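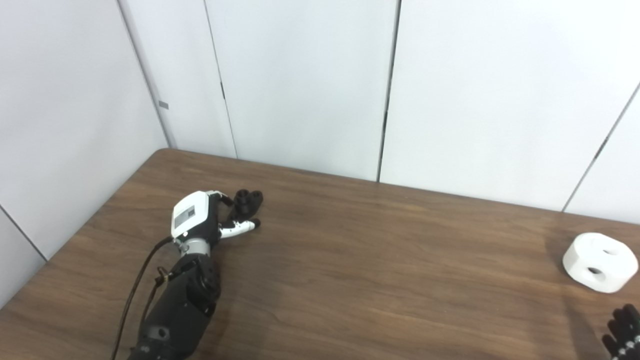
Looking after wood-effect worktops and tables

Last revised April 18, 2018, by Graziella Fiore

Wood-effect surfaces are sold as needing no care. They need little, but the wrong care does more harm than none. Most of the damage we see in returned pieces comes from oils, waxes and scouring pads used on a surface that was never meant to take them.

Finding out what you have

Look at the underside and at a cut edge. Solid wood shows end grain, and the lines on top carry on over the edge. Veneer shows a thin layer of real wood on a core. A printed finish has a pattern that repeats, often two or three times along a long top, and the edge strip is usually a separate piece with a fine joint line. If the maker's label is still there, go by the label.

Oil is for bare or oiled solid wood only. On a printed finish it cannot soak in. It stays on top, goes sticky and holds dust. To remove old oil, wipe with warm water and washing-up liquid, leave for four minutes, wipe again, then dry. Heavy build-up may need this done three times.

Weekly cleaning

Use a soft cloth, well wrung out. Work along the grain, as streaks left across it show up under side light. Dry with a second cloth. Do not spray cleaner straight on to the top: it runs to the edges and sits in the joint. Spray the cloth.

Avoid cream cleaners, steel wool and the rough side of a sponge. Fine scratches on a printed finish cannot be sanded out. Anything that dulls the surface dulls it for good.

Rings and heat marks

White rings on lacquered wood are moisture held in the lacquer. Leave them overnight before doing anything. Many fade. If not, lay a dry cotton cloth over the ring and pass a warm iron over it, no steam, for a few seconds at a time.

Do not use the iron on a printed finish. Marks there are either residue, which washes off, or scorching, which does not.

Tables against a wall

Leave a gap of some 2 cm between the back edge and the wall. A table pushed hard against the wall rubs the paint, and water wiped backwards gets trapped behind the edge strip.

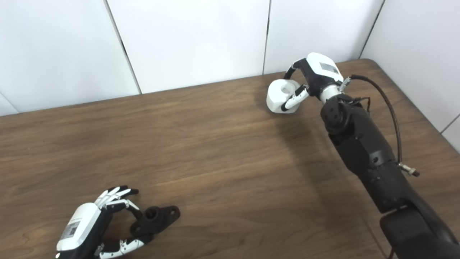
In a corner, check both walls before blaming the table. Few rooms are square. Set the long side parallel to its wall, then measure the gap on the short side at the front and at the back. A difference of up to 9 mm is common in older houses and is best left alone. Do not plane a printed top to fit.

Lifting edge strip

Press the strip down and see whether it springs back. If it lies flat, the old glue may take again: cover with baking paper, run a warm iron along it slowly, then rub down with a block of scrap wood until cool. If it springs back, scrape off the old glue, apply a thin coat of contact adhesive to both faces and wait the time given on the tin before joining them. Masking tape will hold a curved section at a rounded corner. Leave the tape on overnight and peel it back along the strip, never away from it.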